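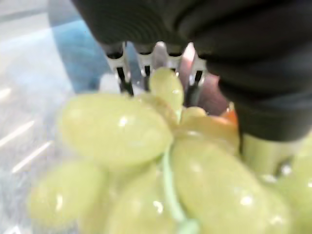 Okay, cold opens. We ran out of time on these last class, so I'm picking up where the board got erased. A cold open is whatever plays before the title card, and its job is to make you stay on the couch. It doesn't need a murder. Give me one thing close up, grapes, say, and hold on it long enough that I start wondering who's going to eat them and why we're looking. Vivek asked if that counts as a hook when no character has spoken yet. Yes! Dialogue is the slowest way in.

The pilot we're using is Gesonwood, draft 2 (the one with the ferry, please don't read the older one). The script runs 22 minutes and the cold open takes up 2 of them. Look at what's in there: Thakur locks the shop, goes back, unlocks it, and takes the phone off the hook. Then titles. We don't find out who was going to call until the last act, and I love that the writers just leave it alone for so long.

Compare that with Zesidach, which opens on a voiceover telling you the town, the year, the family feud and the weather. By the time the titles come up I feel like I've done homework. Sushil disagrees with me and thinks the voiceover is funny. Fair enough, it's a bit funny. But try reading the pages with it crossed out and see if you miss anything. I missed one joke.

A few terms you'll hear me throw around:

Teaser: same thing as a cold open, mostly an older word for it.
Button: the last line or look before the titles.
Tag: the little scene at the very end, after the story is over.

For next time, write your own cold open, 283 words or fewer, no voiceover, no dreams, no alarm clocks. Trade with your partner before class. Sarita and Chang-ho, you two are swapping with Ánh since we have an odd number. Bring it on paper, because I like to scribble, and mark where you think the button is.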